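4 min read
12 comments | 31 shares

Kiprono Rotich has spent most of August opening up old desktop computers so that a robot can learn to work on them. He is less excited about it than I expected, and I arrived with low expectations.

"Everyone wants the clip where it works," he said when we spoke at Forkanix's workshop in Staloddale. "My job is the other 4,000."

He means 4,000 examples, the target for a project called Gollell. A person guides the arm through a small job inside the case, the cameras and joint positions are saved, and a model is later trained to copy what it was shown.

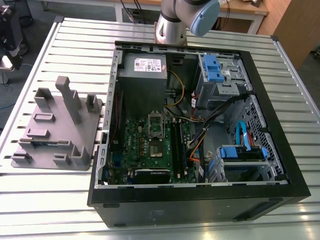
I asked how many different computers the system would see. Five, he said. That seems thin to me for a company that talks about "any machine, any bench," and Rotich didn't argue.

"Move the cables and you've got a new problem," he said. "I can record 100 good runs on one case and I still wouldn't promise you anything about the next one."

Rokeya Kumarasinghe checks the recordings before they go into training. On a decent day she gets through some 60 of them, and she throws out more than her managers would like — hesitations, bumps, a wrist turned the long way round.

"If I keep the sloppy ones, it learns sloppy," she said. "If I only keep the perfect ones, it has no idea what to do when it's a little bit off. I don't think we've settled that." 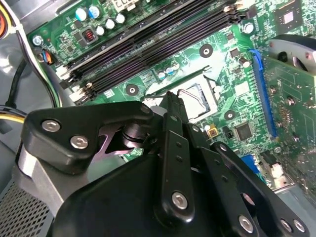 The gripper over a motherboard with an empty CPU socket.

Would either of them let it near their own computer? Kumarasinghe laughed. Rotich took the question seriously and said no, and he wouldn't be asked to put a date on it either.

12 comments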